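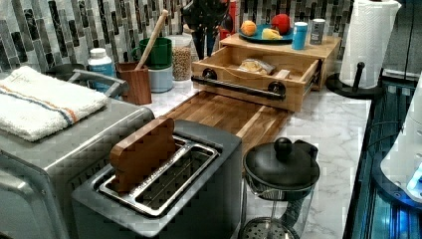 The test kitchen counter at Zirnthorpe, with the wooden slice in the toaster.

Gertraud Holzer ran the appliance trials at Zirnthorpe by hand for 11 years. Most of that work now goes to an arm from Prerkov, and her shift starts with reading its log.

"A run is 40 attempts on one task," she says. "I used to do the task. Now I set the counter, start the run and sort the failures."

Setting the counter takes longer than she expected. Cereal, plates and utensils go back to listed positions after each run. She estimates almost 100 resets in a normal week.
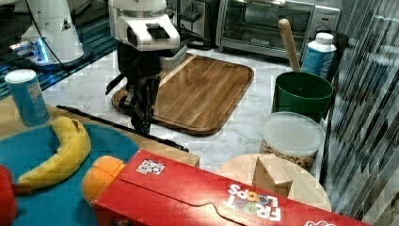
The arm over a cutting board on the counter.

Her hands hurt less, she says, and her eyes are more tired. The job grade has not changed, although she now writes the fault codes. "A missed grip and a slipped grip are different codes. Someone who has never pulled a drawer 388 times will mix them up."

Drawers remain the slow part of the schedule.

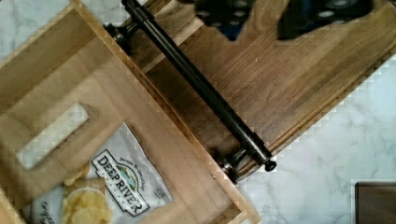

Jonas Strebel disagrees about the grade, saying that fault coding was always in the job and that only the paperwork has grown. Holzer has asked for a review anyway. She expects an answer in December.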